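El presupuesto de los robots se decide antes de comprar el robot

Rozália Šťastný me recibe a las nueve de la mañana en las oficinas de Voltirgate, en el segundo piso de un edificio que antes fue una imprenta. Es responsable de planificación de equipos y lleva tres años firmando, o no firmando, las solicitudes de compra del laboratorio. Me ofrece un café y me pide que empecemos por los errores.

«El primer año compramos mal», dice. «Miramos el precio del robot y pensamos que este era el precio del proyecto. Después llegaron los repuestos, la formación, el transporte, las horas de la persona que tiene que estar al lado de la máquina. Todo esto lo pagamos de una partida que no existía.»

Desde entonces, cada solicitud en Voltirgate se acompaña de una hoja con todos los gastos previstos para el período de uso. La hoja actual tiene 17 líneas. La línea del robot es la primera y la más grande, pero Šťastný confiesa que es la que menos tiempo le ocupa.

«El proveedor te da una cifra y puedes negociar un poco. Con las manos es distinto. Una mano con dedos articulados trabaja mucho, hace contacto con todo, y hay que decidir si se compra una segunda de reserva o si se acepta parar el trabajo mientras la reparan. Yo prefiero la reserva. Mi director prefería parar, y tardé dos reuniones en convencerlo.»

Le pregunto si las tareas del laboratorio justifican unas manos tan complicadas, cuando una pinza sencilla cuesta mucho menos. Responde que la pregunta es buena y que ella también la hizo. Los objetos con los que trabajan son los de cualquier casa o cualquier despacho: una botella de agua, un tubo de pasta de dientes, un borrador, un calendario de mesa. Ninguno fue diseñado para una máquina.

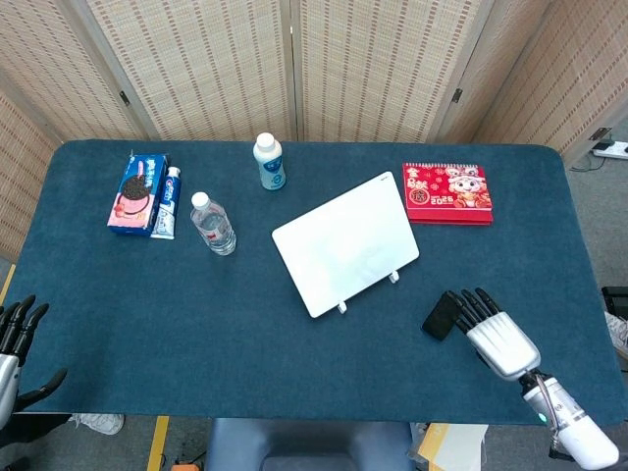
«Para una caja que siempre tiene la misma medida, compre una pinza, por favor, y guarde el dinero», continúa. «Nosotros no sabemos qué objeto vendrá el mes próximo. Esta incertidumbre también se paga, y hay que escribirlo en la hoja, aunque al departamento financiero no le gusta la palabra incertidumbre.»

La parte barata de la lista es la que ella defiende con más energía. Una mesa, un tapete, un biombo para separar el puesto, cinta para marcar el suelo. «Son cosas que cuestan poco y que se olvidan siempre. El año pasado un equipo pidió 169 artículos pequeños en compras separadas, cada una con su formulario y su firma. El trámite nos salió más caro que los artículos. Ahora se pide todo junto, en abril, y quien olvida algo espera.»

Benoît Leclerc, que prepara los puestos de trabajo y se sienta con nosotros en la segunda mitad de la conversación, no está del todo de acuerdo. A él la compra anual le parece demasiado rígida. «Si se me rompe un soporte en mayo, ¿qué hago?», pregunta. Šťastný le recuerda que hay una caja para urgencias. Leclerc contesta que la caja es muy pequeña, y los dos se ríen, me parece que no por primera vez.

En lo que sí coinciden es en alquilar antes de comprar. Para el proyecto Kidbridge, que estudia cómo ordenar y limpiar una mesa de uso diario, pidieron una oferta de alquiler a Obradović, un distribuidor con almacén en Prisstead. El alquiler mensual parecía alto. Sin embargo, incluía la instalación y las visitas del técnico, y con estos dos conceptos sumados la diferencia con la compra se redujo mucho.

«Lo que aconsejo a un laboratorio pequeño es pedir siempre las dos ofertas», dice Šťastný. «Y leer qué pasa al final del contrato. En una propuesta que recibimos, la devolución la pagaba el cliente, con embalaje especial. Estaba escrito en la última página, con letra muy pequeña.»

Para el próximo presupuesto quiere añadir una línea más, dedicada a las horas de supervisión. Leclerc pide que sean dos líneas, porque preparar la mesa y vigilar el robot son trabajos diferentes. Cuando me despido, todavía lo están discutiendo.

Contacto | Aviso legal | © Todos los derechos reservados | Volver arriba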